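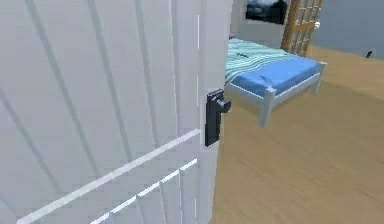
Heritage Homes Advice Service, Bayram Shire – thread on looking after older interior doors

1/ Winter enquiries to our advice desk have opened with a familiar subject: doors that stick, rattle or no longer latch. We received 104 such enquiries last season. The following posts set out our general guidance for owners and tenants of older houses in the shire.

2/ Seasonal movement is normal. Timber takes up moisture in humid months and gives it off when heating is in use. A door that binds in January may swing freely by July. Owners are asked to observe a door through a full year before any material is planed away.

3/ Check the hinges first. A loose top hinge will let the door drop at the latch side, and the symptom is easily mistaken for swelling. Tighten the screws by hand. Where a screw will not bite, the hole may be plugged with a glued hardwood dowel and redrilled after 24 hours.

4/ Paint build-up is the next most common cause. Houses in the Flanance Street precinct have often been repainted many times, and the edges of a door can carry a considerable thickness of old coating.

5/ Please treat any paint of unknown age as though it contains lead. Do not dry sand, and do not use a heat gun. Test kits may be collected from the front counter of the Rellix Centre. Households with young children or an expectant mother should speak with us before starting work.

6/ On panelled doors, the panels were usually fitted to float within their grooves. Filling the joint between panel and frame with a hard filler can lead to splitting. Fine cracks in the paint along a moulding are a cosmetic matter and may be left until the next full repaint.

7/ When repainting, work in this order: mouldings, panels, cross rails, uprights, edges. Remove door furniture beforehand and keep each screw with its fitting. Thin coats are preferred, particularly on the hinge edge.

8/ Replacement is seldom required. Owners of listed properties must lodge a notice with the shire before removing an original internal door, including where the door is to be stored on site. The form is two pages long and there is no fee.

9/ The small repairs grant is open again this year. Eligible households may claim up to $481 towards joinery work by a registered tradesperson. Quotes should name the room and describe the repair. The fund closes once it has been fully allocated.

10/ Salvaged hinges, rim locks and knobs are held at the Vometach Road depot – roughly 1000 items at present. Residents should bring the old fitting with them for matching. The depot opens at 9 am and closes at noon.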